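Section 4: Recording and Voting During a Live Variety Show Broadcast

This section explains how to set up the Raltia set-top box so that it records a weekly variety or music show, keeps the whole episode when the broadcast runs over, and lets you vote for guests from your remote. It applies to boxes with menu version 18 or later. If your box has an older menu, update it first (see Section 2, Updating Your Box).

You will need:

Your Raltia box, connected to the TV and to the internet
The remote that came with the box
Your Raltia account name and password
The four-digit PIN you chose during first set-up

4.1 Finding the show

1. Press GUIDE on the remote.
2. Press the green button to filter the listings by type.
3. Select Entertainment, then Variety and Music.
4. Use the left and right arrows to move between days. The guide holds listings for the next eight days.
5. Highlight the show and press INFO.

The INFO screen shows the episode number, the guests if the channel has announced them, and the languages available for subtitles. Guest names are supplied by the channel and are often added late. An empty guest list does not mean the episode is a repeat. Repeats carry a small R after the title.

Note: Some channels list a music special under Concerts and leave it out of Variety and Music. If you can't find a show, press SEARCH and type the first three letters of the title. You can also search by the name of a singer, group or host.

4.2 Recording one episode

1. Highlight the show in the guide.
2. Press the red button once. A single red dot appears next to the title.
3. Press OK to confirm.

To cancel, highlight the show again and press the red button until the dot disappears.

4.3 Recording every episode

1. Highlight any episode of the show.
2. Press the red button twice. Three red dots appear next to the title.
3. Choose New Episodes Only or All Showings.
4. Choose how many episodes to keep. The choices are 5, 10 or Until Full.
5. Press OK.

With All Showings the box also records repeats and late-night reruns. A daily show on two channels can use up the disk in a couple of weeks, so New Episodes Only is the factory setting.

A show that changes its title for a holiday special is treated as a different show. Set a separate recording for the special using the steps in 4.2.

4.4 Allowing extra time

Live shows often run past the end time in the guide. The final performance and the announcement of the winner are the parts most often lost.

1. Press MENU.
2. Select Recordings, then Scheduled.
3. Highlight the show and press the yellow button.
4. Set Start Early to 2 minutes.
5. Set End Late to 30 minutes.
6. Press BACK to save.

Caution: Extra time counts as recording time. If you have set another recording to begin during the extra minutes and both tuners are in use, the box drops the extra time on the first show. To prevent this, open Scheduled, highlight the show you care about more, and press the blue button to mark it as Priority.

4.5 Turning on subtitles

1. Start the show, live or recorded.
2. Press SUB.
3. Pick a language. If only Off is shown, the channel is not sending subtitles.
4. Press SUB again to change the size. There are three sizes.

Captions that the show's own editors place on the screen, such as jokes, sound effects and guest names, are part of the picture. They can't be turned off or translated. If they overlap with the subtitles, go to MENU, Display, Subtitle Position and select Top.

Subtitles on live broadcasts can run several seconds behind the speaker. On recordings, you can correct this with the left and right arrows while the subtitle menu is open.

4.6 Voting from the remote

Shows that take part display a V in the upper corner of the screen while voting is open. You must be watching live. Voting does not work from a recording or when you have paused the broadcast, even by a few seconds.

Before the first vote:

1. Press MENU.
2. Select Account, then Voting.
3. Sign in with your account name and password.
4. Enter your PIN.
5. Set a monthly spending limit. The limit is set to zero when the box leaves the factory, which allows free votes only.

To vote:

1. Wait for the V to appear.
2. Press the V button on the remote.
3. Move to the performer you want and press OK.
4. If a price is shown, enter your PIN.
5. Wait for the words Vote Sent.

Caution: Do not press OK a second time while the circle is turning. Each press can be sent as a separate vote, and paid votes are not refunded after the show has closed the line.

Each show sets its own number of votes per household. Once you reach it, the V button opens a results page or has no effect, depending on the channel.

4.7 Changing the menu background

The box comes with a set of still backgrounds for the recordings list. A darker one makes the white titles easier to read from across the room.

1. Press MENU.
2. Select Display, then Background.
3. Scroll through the small previews and press OK on the one you want.
4. Set Dimming to Low, Medium or High. 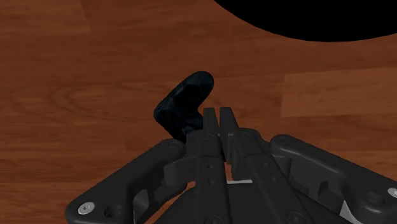
Image: Segers / Raltia Help Library

The background does not appear during playback or in the guide. To go back to plain gray, select None at the end of the list.

4.8 Messages you may see

Message 98: Not enough space. The recording was not started, or it stopped early. Delete something, or lower the number of episodes kept in 4.3.

Message 261: Voting is closed. The channel closed the line before your vote arrived. You have not been charged.

Message 489: Live signal needed. You are behind the live broadcast. Press LIVE on the remote, wait for the picture to return, and vote again.

If a message stays on the screen after you have followed these steps, hold the power button on the front of the box for ten seconds, let go, and wait for the box to restart. Scheduled recordings are kept. A recording in progress will be saved in two parts - the second part begins when the restart is complete.

4.9 Notes for homes with two boxes

Both boxes can play a recording made on either one, provided they are signed in to the same account. Series recordings are not copied from box to box. Set them on one box only, or the same episode will be recorded twice.

Voting limits apply to the account. Votes sent from the bedroom box count toward the same total as votes sent from the living room.

Customers in Stustley and Nollport receive the regional version of some channels, and the start time of a show may differ from the national listing. Check that the region under MENU, Account, Region is correct before you set a series recording. If you change the region later, all series recordings have to be set again.

Next: Section 5, Watching Recordings on a Phone or Tablet

Section last revised 18 October 2018. Text: Willy Geerts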